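Feb 11, 2021

Sourdough log, continued. Kitchen cold again, starter slow.

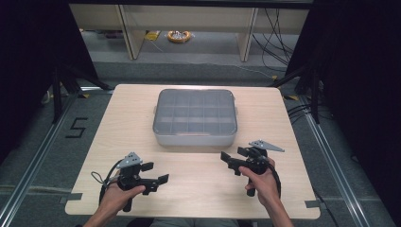 Fed the starter at breakfast, equal weights of flour and water. By lunch it had risen a little under half its height in the jar, with small bubbles along the glass and a weak smell. In June the same feed doubled before I had finished the dishes. I moved the jar to the shelf over the refrigerator and put a thermometer next to it. The shelf reads a few degrees warmer than the counter, less at night.

Dough for today: 300 g white flour, 47 g rye, water by feel up to a soft but workable mass, salt last. I should have weighed the water. Serpil Çetinkaya keeps telling me to write it down and she is right, I can't compare this loaf with the last one now. Four folds, half an hour apart. After the third the dough held an edge. After the fourth it tore slightly on one side, so I left it alone.

Bulk rise went almost 10 hours. Stopped when the surface domed and the bowl jiggled. Shaped it tight, seam up, into the cloth-lined basket, and into the refrigerator. Bake tomorrow from cold.

Flour note: this is the last of the Drustonell bag. The new one is from Flomholm and feels coarser between the fingers. Ya-wen Kao used it for pizza and said it took more water. I will hold everything else fixed for the first loaf and change only the flour.

Oven: the dial is still off. Set to the usual mark, the hanging thermometer reads low, and it takes a second heating cycle to catch up. Kai-wen Peng thinks the sensor has slipped from its clip. I looked with a flashlight and the clip seems fine, but the wire behind it is stiff and I did not want to pull on it. Until that is settled, preheat for a full hour with the pot inside and go by the hanging thermometer.

To do: buy rice flour for the basket, sharpen or replace the scoring blade, ask Pin-yu Shek for her scale back. Weigh the water.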